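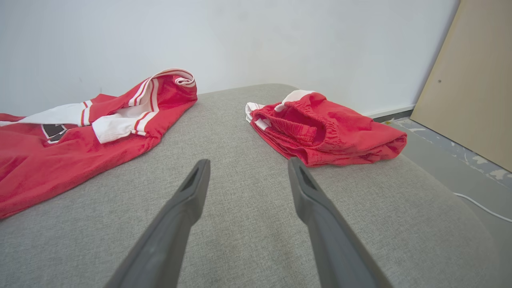 Fold the kit at the field. That's my whole position and I've held it through two seasons of under-nines in Jistville, and I'm going to keep holding it until someone shows me a better one. Folding isn't hard. A pair of red shorts folds down to a bundle you could lose in a coat pocket, and the jersey is the one that ends up in a heap with its white sleeve band half showing and the collar rolled up on itself. Shorts behave. Jerseys don't. Every kit bag I have ever unzipped tells the same story, and so does every couch and bench in every house with a kid on a team.

Why jerseys? Too many ways to be wrong. Two sleeves, a collar, a front with the badge on it, and a mesh that slides off whatever you've just squared it against. Kids pull them off over their heads so one sleeve stays inside out. Then it goes down like that. Then it stays down like that, all through dinner, all through the next day, and the first time anyone really looks at it is twenty minutes before the next game.

The club's answer to this is the central wash. You've probably seen the email. All kit goes back after every match, one family takes the lot home, washes it, brings it back in the big bag. Fair, everyone does a turn, the colors fade at the same rate. I get it. Somebody did the math and a replacement set from Savolainen runs $3,900 for the whole club, so yes, look after what we've got.

But have you had the big bag? I had it in May. It was every shirt balled up with the shorts still stuck inside, socks in the sleeves, a shin guard that belonged to no kid I could find. Took me until 11 at night just to get things the right way out. The washing was nothing. The machine does the washing. It was the untangling, and it was me doing in one evening what each kid could have done in one minute standing on the grass.

So my counter-proposal, which I have now sent to the club twice. Keep the central wash, fine. But nothing goes in the bag unless it's right side out and folded. Doesn't have to be pretty. Shirt face down, sleeves in, bottom up to the collar. Shorts in half, in half again. That is 4 moves for a shirt if you're slow about it and an eight year old can do it, I have watched mine do it for the price of a popsicle.

The argument against is that it's fussy. That kids should be playing and not doing laundry, and that a parent with a clipboard checking folds is a sad sight. OK. I don't want the clipboard either. And there's the other one, from the dad who drives in from Skendero – he says it all goes in the wash anyway so who cares how it's folded. I'll admit that stopped me for a day or so. He's right that the fold doesn't survive. What survives is the right-side-out part, and nobody folds a shirt without first sorting out which way it's facing. The fold is how you get the rest.

Also I think it matters a bit for its own sake. I played for Latau when I was a kid, bad team, terrible team, and our coach made us hand in our shirts folded with the badge up. We grumbled. I could still do it in the dark. It was the end of the game, sort of, handing it over flat like that. Win or lose you had the same thing to do with your hands, and after some of our losses that was defintely a help.

My own house is no showpiece, I should say. There are weeks when the shirt lives on the couch. Shorts done, shirt abandoned, because the shorts were easy and then the phone rang or the pasta boiled over. That's sort of my point though. At home there is always a pasta. At the field there's five minutes of standing around while the adults talk, and the kids are just kicking each others bottles.

Use the five minutes. Next meeting's at 7 pm in the clubhouse, I'll be bringing it up again, and I'll bring a shirt.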